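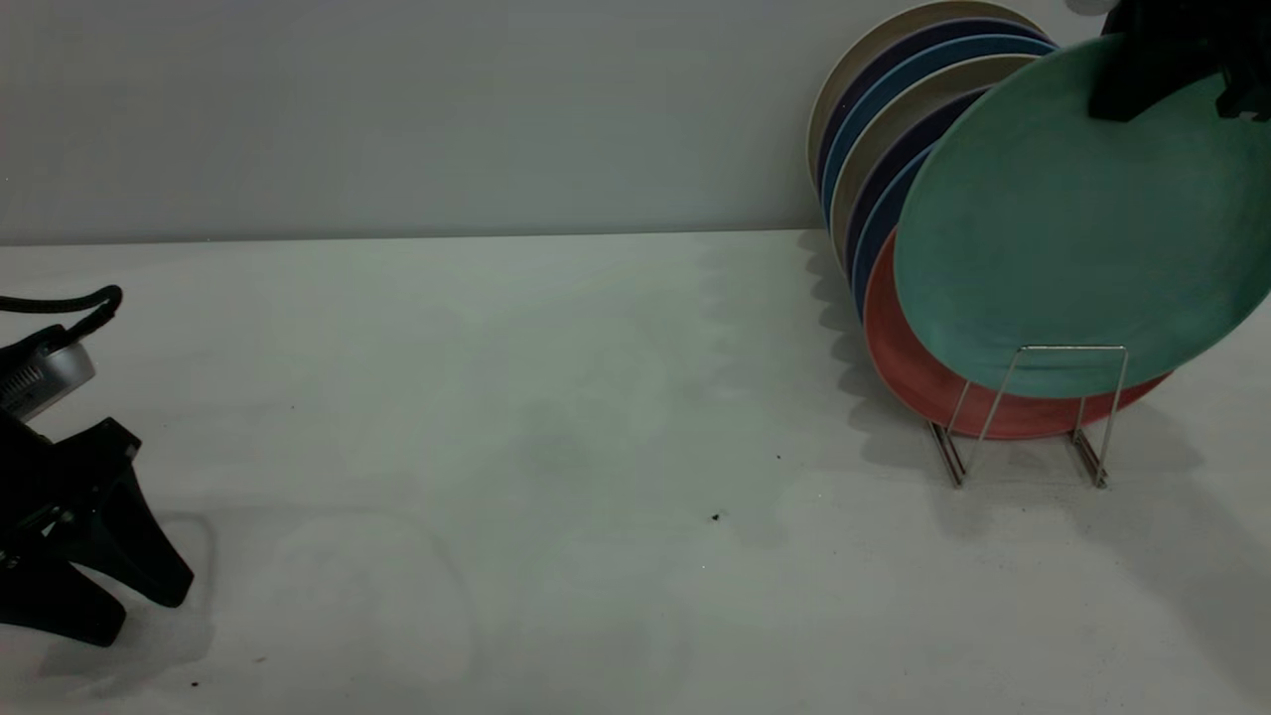
Page last changed: March

Svitlana Maksymiv has run the lunch club at Asham for 22 years. It began with soup and bread in the back room of the chapel and now serves 130 meals a week.

"We had one ring and a kettle," she says. "People brought their own bowls."

The club moved to the old Sydorenko bakery when the chapel roof went. The rent is £409 a month – almost all of it met by the people who eat there. She still does the ordering herself, by phone, before seven in the morning.

Asked what has changed, she talks about portions. "They eat less meat and more pudding. I cook for that now." Beetroot soup stays on the menu all year. Fish pie was dropped after one winter and came back when people complained.

Plates go on the table and guests help themselves. "I don't like trays. You sit down, you pass the potatoes, you talk to whoever is there."

She would like to open for a second day, but needs another cook first. "Someone who can do pastry – mine is not good."

Lunch is served from 12.30. New guests should ring beforehand.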